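Reading time: 2 min
Search news releases Type a keyword Go

Canura Puts One Basket on Every Shared Table, and Asks Skeptics to Judge It

Canura said today that its shared-table basket program will open to outside workrooms in October. The company does not claim that a plastic basket will make anyone tidier. It claims that small things left on a big table are easier to find when they have one place to go, and it would like that claim tested before anyone pays for it.

The idea is plain enough. Each table gets one low basket with perforated sides and a handle slot at each end. Pens, pouches and other small items go in. Cups stay out. 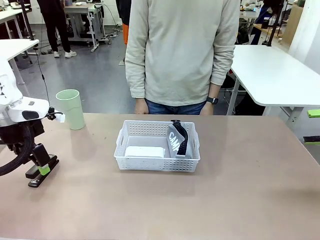 Jailson Assunção wrote to the company that he had seen three tidy-desk schemes come and go, and that every one of them ended with a container full of dead pens. He asked why this one should be any different.

Canura does not have a complete answer. Its trial ran for 8 weeks in 2 rooms, and staff logged 3,481 items left out at closing time in the first half and 2,211 in the second. Those numbers went down, but people who know they are being counted tend to behave, and the company has no figures for what happened once the counting stopped.

"I would not call it proof," said Ivone Cordeiro, who ran the trial. "I'd call it a reason to keep going for a while. The baskets cost very little, and if a room hates them it can send them back."

The rules fit on a card. A soft case goes in whole and zipped. Loose items go beside it. Anything that keeps the basket from being lifted by its handles gets put away somewhere else. Drinks are the one point on which the trial rooms argued, and the company settled it by leaving cups on the tabletop, where they can be picked up without reaching over somebody's pencils.

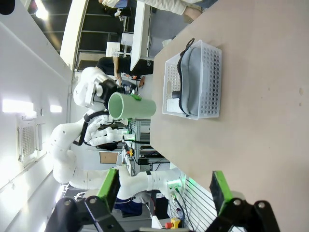
Does the basket have to be emptied every night?
Once a week is enough for most tables, provided that food wrappers never go in.

Cordeiro expects the weekly emptying to be the first thing people skip. A basket that is never emptied is a junk drawer without the drawer, and the company has turned down requests for a lidded version for that reason.

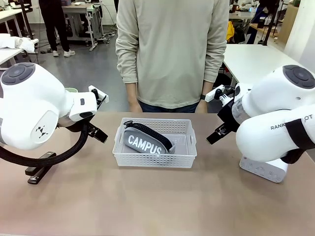
TERMS AND AVAILABILITY

Workrooms may borrow baskets for one month at no charge. Canura will not supply labels, dividers or an app. Rooms that already have a suitable basket are encouraged to use it and ask for the card alone.

Requests should be addressed to Josué Trindade at the Canura press desk.

Last updated: 2024-09-12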